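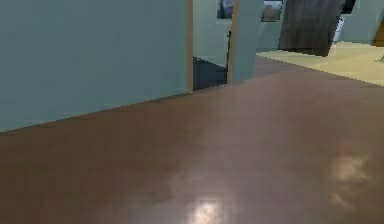 I've been using the Brundholm home navigation simulator for 16 days now, and I'm mostly a happy customer. You get a set of furnished houses, a virtual robot to drive around in them, and a planner you can swap out for your own. I paid $575 for the single-seat license, and the install took me one evening (plus a long download).

The floors are what sold me. They're properly shiny, with blurry bright reflections that sit right where a camera-based planner will trip over them. Mine did! It kept treating a patch of glare like an obstacle until I retrained it on 3,763 frames from the Hurton house. Edges still come out jagged where one floor color meets another, and I'd love a fix for that.

Doorways are great practice too — wood-trimmed, with a different floor on the other side. Out of 43 runs through them, my robot clipped the trim twice.

Support is one guy, Kagiso Hendricks, and he answers fast. The manual is thin, though, and the chapter on sensor noise just says "coming in September." I'd still buy it again.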